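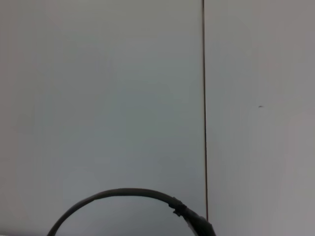
Can a shampoo mend split ends?

Shampoo can't mend a split end. It can make the hair feel smoother for a while, but the only thing that gets rid of a split end is a pair of scissors.

If you have ever read the back of a shampoo bottle in the bath, you may be surprised by that. Bottles say "repairs" and "heals" and "brings hair back to life". Those are big words. Let's look at what hair is first, and then go back to the bottle and see which words we believe.

What is a hair made of?

Hair is made mostly of a tough stuff called keratin. Your fingernails are made of keratin too, and so are a cat's claws and a horse's hooves.

Every hair on your head starts in a tiny pocket in your skin, called a follicle. Down there it is alive. New cells are made at the bottom and push the older ones upwards. By the time the hair pokes out of your head, the cells in it have died and gone hard. This is why it hurts when somebody pulls your hair (the root is in living skin, with nerves next to it) but doesn't hurt at all when somebody cuts it.

So the part you brush is dead. It was dead before you ever saw it. Keep that in mind the next time an advert says it will bring your hair back to life. Back from where?

What is a split end?

Think of a hair as having a coat and a middle. The coat is called the cuticle. It is made of very thin, flat scales that overlap like roof tiles, all pointing towards the tip. The middle is called the cortex, and it is made of bundles of long fibres, a bit like the strands inside a piece of string.

When the coat is in good shape, the scales lie flat and the hair feels smooth. But the coat gets worn down. Brushing wears it, and so does rubbing with a towel, hot straighteners, bleach, too much sun and tight hair bands. The tip of a long hair is the oldest part of it, so it has had the most wear of all.

When enough scales have gone, the fibres in the middle have nothing to hold them together, and they come apart. Now you have one hair with two ends, or sometimes more. You can see something similar at the end of an old shoelace once the plastic tip has dropped off.

Why can't it heal?

A cut on your knee heals because your knee is alive. Blood brings what is needed, and living cells build new skin. A hair has no blood in it and no living cells outside your head, so there is nothing there to do the building. You wouldn't expect a ripped jumper to heal in the drawer.

So what does the bottle do?

Something, to be fair. Shampoo washes out grease and dirt. Conditioner leaves a very thin layer on the hair, and that layer helps the scales lie flatter. The hair is easier to comb and looks shinier. Some products are a little bit sticky and can hold a split end together for a time, which makes it harder to spot.

Then you wash your hair again and a lot of that layer goes down the plughole. The split is still there.

Is that a repair? I would call it a cover-up. If you put a sticker over a hole in your exercise book, the page looks better, and the hole is the same size as before.

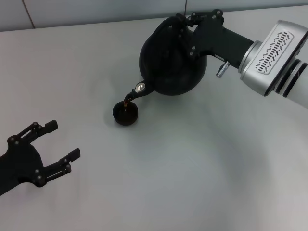 Black kettle with a curved spout, tilted over a white tabletop.

How to read a shampoo advert

Let's try one. Suppose a leaflet comes through the door for Goltura Mending Shampoo, which costs £16. It says:

"50 out of 60 people said their hair felt repaired!"

That sounds like a lot of people. Before you ask anyone to spend £16 on it, try some questions.

Felt repaired, or was repaired? The leaflet says "felt". Did anyone look at the hairs under a microscope before and after? If they did, it is odd that they didn't mention it.

What was it tested against? If those same people had used a cheap conditioner from the corner shop, perhaps just as many would have been pleased. The leaflet doesn't tell us, so we don't know.

Who picked the people? If they were all given a free bottle and a nice chat, they might have been feeling kind.

How soon did they answer? Nearly any hair feels good just after it has been washed and combed.

Now suppose there is another leaflet, for a rival called Rullska, and this one says 885 people took part. Is that better? A bigger number can be a help, but only if they were asked a sensible question. If you ask 885 people whether a bottle smells nice, you have found out about the smell.

Watch out for slippery words as well. "Helps to", "up to", "the look of" and "visibly" are all worth a second glance. "Reduces the look of split ends" is probably true. It also says nothing about fixing them.

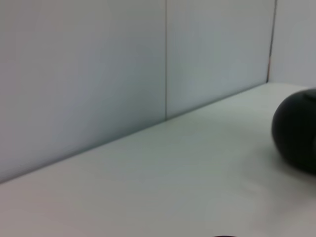

White tabletop with pale grey panels behind.

What about egg, mayonnaise and olive oil?

People have been putting food on their hair for a very long time. Oil can make hair slippery and shiny, in the same way that conditioner does. Egg is full of protein, and people say that because hair is protein too, the egg must fill in the gaps. I don't believe it. The proteins in a raw egg are mostly far too big to slip inside a hair, and they don't turn into hair by sitting on it. You will also smell of egg.

What about cutting it? Does that make hair grow faster?

No, and this one gets repeated by grown-ups who ought to check. The growing happens in the follicle, down in the skin. The follicle can't tell what has happened at the other end. A trim takes off the split part, so the hair that's left looks tidier and is less likely to snap. It may seem as if it is growing better when it is only breaking less.

Can I stop split ends happening?

You can slow them down. Comb long hair from the bottom upwards, a little at a time, so you aren't dragging a knot the whole way. Pat it with the towel instead of scrubbing. Go easy on straighteners and hot dryers. Use conditioner if your hair tangles, and buy whichever one you like the smell of.

Try it yourself

Ask someone with long hair for one hair from their brush. Hold it against a dark piece of paper, near a window, and look at the tip with a magnifying glass. Is it one point or two? Then look at the other end. If you can find a split one, put a dab of conditioner on it, look again, rinse it and let it dry, and look once more. Draw what you see each time.

Words to know

Cuticle: the scaly outside coat of a hair.
Cortex: the stringy middle part.
Follicle: the pocket in your skin that a hair grows from.
Keratin: the tough stuff in hair, nails, claws and hooves.

Written by Sewwandi Patwary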